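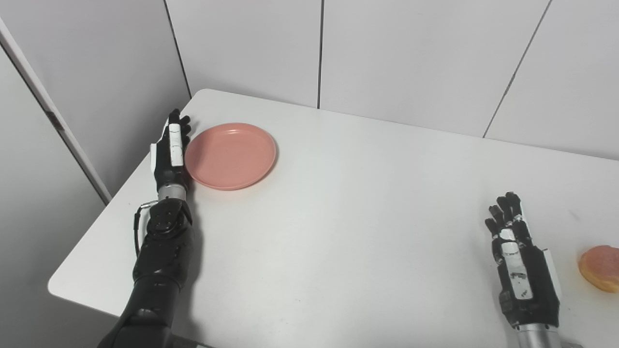
Kedska Table Clearing is a set of short recordings of small household jobs done at one table: putting a plate down, picking it up, moving it along, and leaving the table clear for the next thing. This card covers the plate part of the set, which we call Kedska Plates. The plate is the round salmon-pink one with a shallow raised rim, and the table is plain white, so the edge of the plate is easy to find in nearly every still. We picked a plain table on purpose. Patterned cloths and wood grain are kept for a separate part, Kedska Cloths, which has its own card.

Version and date

Release 7, dated January 24, 2025. It replaces the release from November, which had the wrong labels on one folder (see Known problems). If you have the November files, delete them and fetch the lot again. The file names are the same but the contents are not.

What is in the folder

plates/clips - 200 clips, one job per clip
plates/stills - stills taken from the clips, sorted by clip number
plates/labels.csv - one row per clip
plates/layout.txt - notes on where things go on the table
plates/held_back - 17 clips kept out of the main set for checking

The held-back clips use the same plate and the same table. They are not harder than the others. Please don't train on them and then report results on them.

The jobs

Each clip has one of four job names in the label file.

place - the plate is brought in and put down
lift - the plate is picked up and taken off the table
slide - the plate is moved along the surface without being lifted
wait - nothing is moved; the plate may or may not be on the table

The wait clips were added late. People using the earlier releases found that their models expected something to happen every time, and a quiet table confused them. A clip marked wait can be as short as a few seconds.
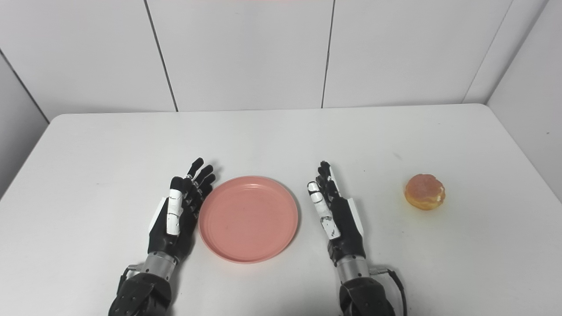
Does the set include food, cutlery or dirty plates?
Only clean crockery is used in this part. Cutlery is in Hunov, a smaller set made with the same label columns, and food is not covered as a job at present.

Label columns

clip - the clip number, padded with zeros
job - one of the four names above
plate_start - on, off or edge
plate_end - on, off or edge
zone - left, middle, right or back, going by where the plate ends up
note - free text, often blank

"Edge" means that part of the rim is over the side of the table. It is worth a column of its own, as a plate left like that gets knocked off sooner or later and we wanted those endings to be easy to pull out. Zones are judged by eye from the near side of the table. Where a plate sits between two zones the labeller put down the one holding most of it and wrote "between" in the note column. You may want to drop those rows if you are sorting by zone.

Setting the table

The steps in layout.txt are repeated below for anyone who wants to make matching clips of their own.

1. Wipe the table and let it dry. Faint smudges are fine and we did not try to remove every one.

2. Take everything off that is not part of the job, including the cloth you wiped it with.

3. For lift and slide clips, set the plate flat and the right way up, well in from the sides. It can go towards the back, on the left, as long as the whole rim is on the table. 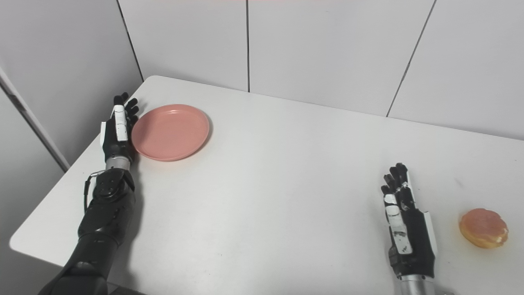
4. Check the light. A soft shadow beside the plate is good. A hard bright patch on the rim is not - move the lamp or draw the blind.

5. Record the clip, then fill in the row in labels.csv before you start another. Rows filled in at the end of the day were the ones we had to correct.

Splits

The main set is split 80 per cent for training, with the rest for testing. The split is by clip, so stills from one clip never fall on both sides. The list is in plates/split.txt. If you make your own split, keep to that rule, as stills from the same clip look very much alike.

Known problems

In the November release the slide and place folders were swapped. Fixed.

The note column has mixed spellings ("centre", "center", "centr"). We have left them alone.

Shadows differ a little from clip to clip. Nothing has been evened out.

One table and one colour of plate is a narrow set. A model that does well here may do badly on a white plate on a white table. The Pramanik crockery set has more shapes and would go well beside this one.

Checking your copy

Run the Fonura checker from the top folder. It reads labels.csv and prints any clip that has a row but no file, or a file but no row. An empty list means the copy is whole. It does not look inside the clips.

Use

Free for teaching and research. Please give the release number when you write about the set, and send label corrections as a changed row, with the clip number, so we can paste it straight in.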